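Can a machine do the flowers yet?

Household robotics has spent three years on the kitchen. Loading a dishwasher, wiping a counter and folding a towel are now standard tests, and the better systems pass them often enough to be sold with a straight face. The chores that remain are awkward in a different way. They involve things that bend, shed, tangle or bruise.

Flower arranging is a fair example. It is done at home, it is done in shops for money, and the object being handled has no fixed shape. A mug has a handle in the same place every time. A stem has a thickness that varies along its length, side shoots at irregular intervals, and a head that comes off if it is pulled the wrong way.
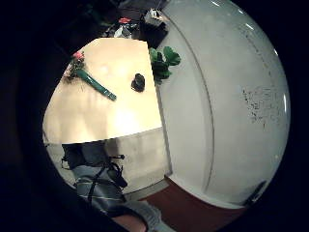

Flowers at the far corner of the table, leaves at the right edge. Foliage is among the harder materials for a two-finger grip.

Three developers currently quote figures for plant handling. Vomeck trains its arm on recordings of people working with a hand-held gripper. Edik uses a simulator and adds real recordings at the end. Postel, which began in warehouse picking, relies on a suction cup for pots and wrapping and leaves the stems to staff.

The Vomeck arm was given 130 single stems to lift from a flat surface and place upright in a vase. It is good at this. Stems laid apart, with clear space between them, are lifted cleanly and the failures are mostly drops near the rim of the vase. The same arm, given bunches, slows down badly. It will often take hold of 2 stems when it wants one, and it has no reliable means of telling that it has done so until the second one drags.

Separation is the real problem. On a white surface, thin green stems show up well, and contrast of that sort flatters any vision system. The trouble begins where they branch from a common point and then run side by side.
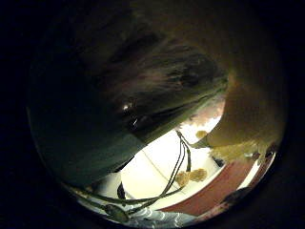 Tangled stems defeat most planners for a simple reason: the planner needs to know which head belongs to which stem before it closes the fingers. A person follows the line by eye, or gives a small tug and watches what moves. Where three yellow clusters sit along the same loose bundle of green strands, two of them side by side, a depth camera tends to merge the pair into one lump and propose a grasp through the middle. Edik's software handles this by lifting a little, looking again and revising its guess. The method works, at the price of time. A florist would have finished the bunch.

Force is the second difficulty. Fingers stiff enough to hold a woody stem will crush a soft one. Kwok, which makes gripper fingers and sells them to the other firms, offers a padded version with a pressure sensor in each tip. The sensor is rated for 300 hours of use before it needs to be recalibrated. In a shop, with water, sap and bits of leaf about, a shorter interval would be prudent.

Clearing up is a more promising job. Sweeping offcuts into a bin needs no knowledge of which piece is which, and damage does not matter. Both Vomeck and Edik can do it now, provided that nothing worth keeping has been left among the waste. Telling a trimmed leaf from one intended for the vase remains beyond either system unless the two are kept on separate parts of the table.

For the home buyer, the position is as follows. A machine can move a vase, top it up and bin the remains. It can place stems one at a time if somebody has laid them out first, and laying them out takes most of the effort. For the shop, the sums depend on volume. Identical bunches made from a single variety are within reach. Mixed work stays on the bench with a person beside it. Vomeck intends to repeat its trial in May using bunches only, with the stems left as they come out of the wrapping.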